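Section 4. Routine Care of the Writing Surface

4.1 Scope

This section applies to Tilska wall-mounted whiteboards installed in meeting rooms, classrooms and shared work areas. It covers daily erasing, periodic cleaning, removal of residual marks, and the storage of markers and magnets. Instructions for mounting and leveling are given in Section 2. Replacement of the ledge is described in Section 6.

4.2 Before You Begin

Have the following items ready:

Dry felt eraser or clean microfiber cloth
Skendex Surface Cleaner, 540 ml bottle (supplied)
Second cloth, lightly dampened with clean water
Nonpermanent dry-erase markers for testing

CAUTION: Do not use scouring pads, powdered cleansers, acetone or furniture polish. Damage caused by these products is not covered under the terms set out in Section 9.

CAUTION: Do not spray cleaner onto the upper edge of the board. Liquid may run behind the panel.

4.3 Daily Erasing

1. Confirm with the room's users that the writing may be removed. Content to be kept should be copied or photographed first.

2. Move magnets to one side of the board, near the ledge. Lift each magnet straight off the surface. Do not slide it.

3. Erase from top to bottom in straight, overlapping strokes. Circular strokes spread ink into areas that were clean.

4. Check the far left and right sides of the board. Short notes and single strokes are often left there.

5. Return all markers to the tray with their caps firmly closed.

4.4 Identifying Residual Marks

Residual marks fall into two groups. Ghosting is the faint outline of earlier writing that stays on the surface after dry erasing. Live ink is writing that has not yet been erased and still appears dark. The two require different treatment, and both may be present on the same board.

View the surface from slightly to one side when checking for ghosting. Reflected light makes smudged areas easier to find on a glossy panel.

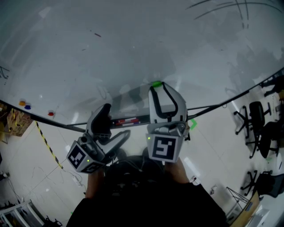
Figure 4-1. Board with faint ghosting and remaining pen strokes. Magnets are at lower left; markers are in the tray.

Where ghosting is present over much of the board, clean the full surface. Spot cleaning leaves visible borders between treated and untreated areas.

4.5 Full Cleaning

1. Remove all magnets and place them on a table.

2. Erase live ink with the dry eraser. Complete this step before applying any liquid.

3. Apply cleaner to the cloth until it is damp but not dripping.

4. Wipe the board in horizontal bands no more than 12 inches high, starting at the top. Turn the cloth to a clean side after each band.

5. Leave small colored spots until last. Hold the damp cloth against the spot for 39 seconds, then wipe once. Repeat if necessary.

6. Go over the entire board with the water-dampened cloth.

7. Dry with a clean cloth and wait 11 minutes before writing.

NOTE: If a mark remains after two full cleanings, it may have been made with a permanent marker. Trace over it with a dry-erase marker, wait a few seconds, and wipe both away together. Test this method in a corner first.

4.6 Ledge and Tray

The ledge collects eraser dust and dried ink. Empty and wipe it at least once a week; Wednesday is the scheduled day at sites under the Prusuvlow service plan.

1. Take out the markers and discard any that write faintly.

2. Brush loose dust toward one end and collect it in a damp cloth.

3. Wipe the ledge and dry it fully. Standing moisture will mark the finish.

4. Replace the markers, laid flat. Do not stand them on end.

Do not place cups, tools or other heavy articles on the ledge, and do not lean on it while writing.

4.7 Service Record

Enter each full cleaning in the log at the back of this manual. Report scratches, lifting edges or loose ledge fasteners to Dumitrescu Facilities Support, attention Ecaterina Hodoroagă, quoting the serial number printed on the rear label. Boards awaiting inspection may remain in use unless the ledge is loose.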